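Sorting and Storing Wrapped Snack Bars

Revised 2024-03-11. Applies to individually wrapped bars kept at room temperature.
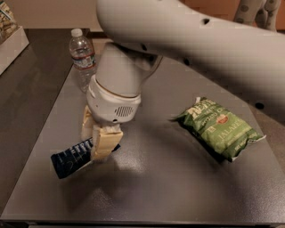
How long does an opened carton of bars keep?
Go by the date printed on each wrapper. The date on the carton refers to the batch as packed and is no help once bars from two cartons have been mixed.

What you need

A clear, dry tabletop. A shallow bin with straight sides; the Flurnwood drawer insert is the size assumed below, but any bin at least as deep as a bar is long will do. Masking tape and a marker.

Sorting

1. Wipe the table and let it dry fully. Crumbs and grit scratch glossy wrappers and make the print hard to read.
2. Empty one carton at a time.
3. Pick each bar up by the middle. Gripping the crimped end seals can open them, particularly on thin film wrappers.
4. Turn the bar over and find the date. On dark wrappers the print is often small and white, so tilt the bar under a lamp until the glare moves off it.
5. Check both end seals and the long back seam. Set aside any bar with a split seam or a puffed wrapper.
6. Group the rest by month. Bars dated May or earlier go in the front row.

Loading the bin

Stand the bars on end with the flavor name facing out. Leave a finger's width free in each row — tightly packed bars get pulled out by the seal. Chocolate-coated bars go in the row farthest from any heat source and should stay below 70 °F. Above that the coating softens and sticks to the film.

Label each row with the earliest date in it. Put the tape on the bin wall, where it stays put when the row is emptied.

Restocking

Add new bars at the back and move the older ones forward. A bin of this size holds up to 6 rows. If a row is still full when its month comes up, buy less of that flavor.

Liliana Lo Presti wrote in to say that tall bins tip when the front row is empty. A strip of nonslip liner under the bin fixes it. The Castside liner can be cut with ordinary scissors; cut it slightly smaller than the base.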